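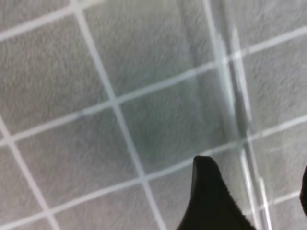 グレー地に白い線の格子

**1/7**
Skosesbyに越してから、お茶の味が変わった。茶葉は前の家から持ってきた同じ缶のもの。違うのは水なので、8月に水のことを少し調べた。順に書いておく。

**2/7**
前の町の水は軟水だった。今の町は硬水で、やかんの内側にすぐ白いものが付く。紅茶は色が暗く出て、冷めると表面に薄い膜が張る。煎茶は香りが弱い。ほうじ茶はあまり変わらない。

**3/7**
まず試したのは茶葉を増やすこと。渋くなるだけで香りは戻らなかった。次に湯の温度を下げた。煎茶はいくらか飲みやすくなったが、前の家の味には遠い。

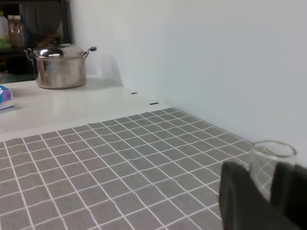

**Jabari Mwakyusa**
実務翻訳者・お茶の記録係

**4/7**
結局、水のほうを替えることにした。Trekurikのポット型浄水器を買い、交換用カートリッジと合わせて1,640クローナ。安くはない。浄水した水で紅茶をいれると膜は出なくなり、色も明るい。飲み比べには透明なグラスが向いている。白い湯のみだと膜は見えるが、横からの色がわからない。

**5/7**
煎茶は浄水でもまだ少し重い。近所のMansourという食料品店に軟水のボトルがあるので、煎茶だけそれを使っている。毎日は続かないから、休みの朝だけ。
同じボトルで昆布だしも引いてみた。水道水のときより味がはっきり出る。お茶より差が大きかった。

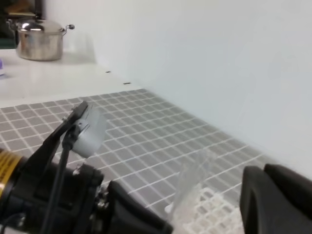

**6/7 やかんの手入れ**
白い付着物はクエン酸で落ちる。水を入れてクエン酸を溶かし、沸かして火を止め、そのまま冷ましてからすすぐ。こすらなくてよい。酢でもできるが台所がしばらく匂う。間隔は10日に一度にした。浄水だけで沸かすようになってからは、もっと空けてもよさそう。

**7/7**
残っている問題は中国茶。温度を94度にそろえて、水道水と浄水で同じ烏龍茶をいれたら、一煎目は水道水のほうが好みだった。二煎目からは浄水。茶葉が変わればまた違うと思うので、次は鉄観音で試す。硬水の地域でおいしく飲めている茶葉があれば、銘柄を教えてください。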